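Jullavside Automation Working Group
Minutes of the meeting held on December 24, 2020

Present: Boris Stan (Chair), Panagiotis Karagiannis (Minutes), representatives of the Trurkolholm workshop and of Hlongwane.
Apologies: none received.

1. Minutes of the previous meeting
The minutes were agreed as a correct record, subject to the spelling of Trurkolholm being put right under item 4.

2. Matters arising
The Chair confirmed that the spare hand controller had been returned to the Trurkolholm workshop. The question of who pays for its repair was carried over.

3. Recording of demonstrations
Mr Karagiannis reported on the Fekuron project. The group had set a target of 2,000 demonstrations of the block-lifting task, all to be given by an operator working the arm remotely in the simulator. By the close of the last recording period 1,599 had been accepted. The remainder would be recorded in the new year.

Hlongwane asked how a demonstration came to be accepted. Mr Karagiannis replied that each one was played back by a second operator, who checked that the correct object had been lifted and that the arm had not been left idle for long stretches. Demonstrations in which the operator had dropped the object and picked it up again were being kept, but marked separately. The Trurkolholm representative was not in favour of keeping them. After discussion it was agreed that they should stay in the set until the first training run had been reviewed.

4. Operators
Nine operators had been trained at Jullavside and five at Trurkolholm. It was noted that the Trurkolholm operators tended to approach the object from directly above, while those at Jullavside often came in at a slant. The Chair felt that both habits were acceptable, provided that the operator's name was entered with each recording. Several entries from the early sessions lacked a name. Mr Karagiannis undertook to fill these in from the booking sheets where possible.

It was further agreed that no operator should record for a whole morning without a break.

5. Guiding the arm by hand
The Trurkolholm representative presented a short paper on leading the real arm through the task by hand. The paper argued that new operators learned this more quickly than remote control. Against this, the operator's hands and sleeves came into the camera view, and the present software did not record the gripper opening when the arm was moved in this way. The group thanked the author and asked for a costed version.

6. Layout of the simulated task
The group considered the present layout, with the arm on its base plate, the gripper open over the small board, the green object resting on the board and the blue and black ones on the dark wood in front of it. 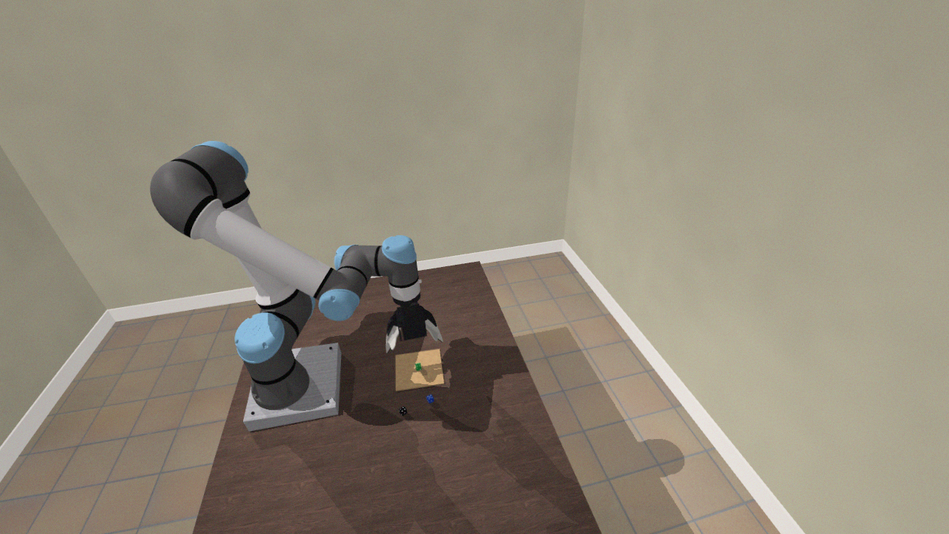

Question from Hlongwane: Can an operator stop halfway through a demonstration and carry on later?
Reply from Mr Karagiannis: The operator must start again from the beginning, as the software saves only complete demonstrations.

The Chair asked whether the shadows might be softened for some of the remaining recordings. Mr Karagiannis agreed to prepare a second lighting setting for comparison. The objects themselves would not be changed before the target was met.

7. Any other business
Hlongwane requested that written instructions for the hand controller be issued to both sites in the same form. Agreed.

Actions
Mr Karagiannis: missing operator names; second lighting setting.
Trurkolholm: costed paper on hand guiding.
Chair: controller instructions; repair invoice.

The date of the next meeting will be circulated by the Chair.

Related items
Fekuron: notes for new operators
Hand controller booking sheet
Trurkolholm workshop: paper on hand guiding
Minutes of the previous meeting
Working group terms of reference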